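**Product review: Grevulex bin-picking software, perception and planning modules**

Prepared by the Automation Methods Group, Covholm Technical Services
Lead reviewer: Young-sook Wi
Contributing reviewers: Prasetyo Rahman, Jolene Fairweather

## Scope of the review

Grevulex is a software package for picking loose parts out of bins. It takes depth data from an overhead or side camera, estimates where each part lies, chooses a grasp, and plans the arm motion in and out of the bin. The vendor sells the perception and planning modules separately. Our group bought both, along with the optional calibration tool, and ran them over 25 working days on an arm we already owned.

The review was requested by two departments that expect to replace their present picking software, a package called Revetti, which has been in use at our site for several years. Readers will therefore find comparisons with Revetti in most sections. We did not review the vendor's hardware, and we make no statement about its suitability for bins of mixed small parts, such as screws or clips, which were outside the request.

## Installation and first setup

The software installs on a standard Linux workstation from a single package. The license server is a separate download and must be reachable at start-up; a lost connection during a run produces a warning but does not stop the arm. Our information security office asked for the license server to be placed on an isolated network segment, and the vendor's support staff supplied the port list the same day.

Setup of a new cell is done through a guided sequence in the browser. The operator selects the arm model, loads the gripper geometry, draws the bin, and runs the calibration. Three of these four steps went smoothly. Drawing the bin did not. The tool offers a rectangular box with vertical walls as its default and hides the settings for wall slope under "Advanced geometry." A user who accepts the default for a bin with sloping sides will have a collision model that is wrong near the floor, where the real walls come in closer than the model believes. We recommend that any department adopting the software make the wall angle a required entry on its own setup sheet.

Camera calibration takes less than five minutes and can be repeated without restarting the planner. The result is shown as a single error figure together with a colored overlay of the bin rim. The overlay is the more useful of the two.

## Perception

Pose estimation is the strongest part of the product. For long, plain blocks lying flat or leaning on a wall, the software returned stable poses from one cycle to the next, and it handled parts touching end to end without merging them into one. Revetti has always had trouble with that arrangement and will often report a single long part whose center falls on the joint between the two.

Color can be used as a filter, either to limit picking to one class of part or to set an order. The filter works in plain terms (a sample region and a tolerance) and does not require training. Ms. Fairweather noted that the tolerance should be checked again whenever the room lighting changes, as the darker parts in our test set were the first to drop out of the results in the late afternoon.

Worn and reflective bin floors remain a weak point. Bright patches on the floor sometimes produced small false surfaces in the depth data, and the software on occasion placed a low-confidence part there. The default confidence threshold of 80 removed most of these. Raising the threshold further began to remove true parts along the near wall, and we returned it to the default for the remainder of the review.

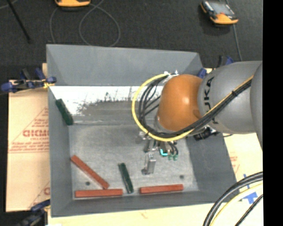

The handling of cables deserves separate comment. Grevulex permits the user to attach a flexible "dress pack" volume to the wrist, which the planner then treats as part of the arm. Revetti has nothing similar, and our technicians have for years enlarged the gripper model by hand to achieve the same effect. The Grevulex method is clearly better. The volume swings with the joint angles, so the planner is not forced to give up reachable grasps on the side where the cables do not hang.

Two cautions apply. The volume is only as good as the measurements entered, and the manual gives little help in taking them. It also does not cover cable loops that stand well out from the joint cover, for which Mr. Rahman had to define a second volume by editing the cell file directly. The vendor has stated that a graphical editor for these volumes is planned. No release month was given to us.

## Grasp selection and motion planning

Grasps are ranked by a weighted score made up of clearance, approach angle, part confidence, and travel time. Each weight is exposed in the interface and may be changed while the system is running. This proved valuable during tuning. It is also a risk in production, and we asked for the weights to be locked behind the supervisor login, which the software supports.

Planning time was short in open bins and grew longer as parts settled near the walls. In the ordinary case the operator will not notice a pause. Where a part lay along the base of a wall, the planner sometimes tried and dropped a long series of candidates before it either found a tilted approach or reported that no grasp was available. The upper limit is set at 200 candidates per cycle and may be lowered. We found no benefit in raising it.

When no grasp is available, the software offers three responses: stop and notify, skip the part, or carry out a nudging motion intended to move the part away from the wall. The nudge was the subject of some disagreement among the reviewers. Ms. Fairweather considers it ready for use with solid blocks. Mr. Rahman would keep it turned off until the contact force limit can be set separately from the limit used for grasping. The group has adopted the more careful position, and departments should leave the function off.

## Logging and tools for fault finding

Every cycle is stored with its depth image, the list of poses, the ranked grasps, and the chosen path. The replay tool allows a failed pick to be opened again and planned with different settings, without moving the arm. Our technicians used this feature more than any other. It shortened the discussion of each failed pick considerably, and the files can be sent to support without conversion.

Log storage is generous to the point of being a nuisance. The default setting keeps everything until the disk is full, at which point recording ends without a visible alarm. A retention period should be set on the first day. Export to plain text is available for the cycle summary but not for the ranked grasps, an omission that Preben Bisgaard of our data systems office has raised with the vendor.

## Documentation and support

The printed guide is well organized and written in plain language. The reference for the scripting interface is less complete - several functions are listed by name only, with no note of their units. Support replied to all of our requests within one working day, and the replies were specific to our cell.

Training was provided by Edith Marulanda of Londoño, the regional distributor, over two mornings. Her session on reading the replay data was particularly well received and has been made part of our internal course.

## Rating and recommendation

The group rates Grevulex 4 out of 5 for the work described in the request.

| Area | Rating |
|---|---|
| Installation and setup | 3 |
| Perception | 5 |
| Grasp selection and planning | 4 |
| Logging and replay | 4 |
| Documentation | 3 |

We recommend purchase for cells that handle solid parts of regular shape. Departments now using Revetti should plan to run the two packages side by side during the change, as the cell files cannot be carried over and every bin must be drawn again. The following settings should be in place before a cell is handed to operators:

- wall slope entered and checked against the rim overlay
- dress pack volume defined for the wrist
- grasp weights locked to supervisor login
- nudging motion off
- log retention period set

Requests for access to the test cell files should be sent to Ms. Wi. The group intends to look at the software again in March, with attention to the volume editor if it has been released by then.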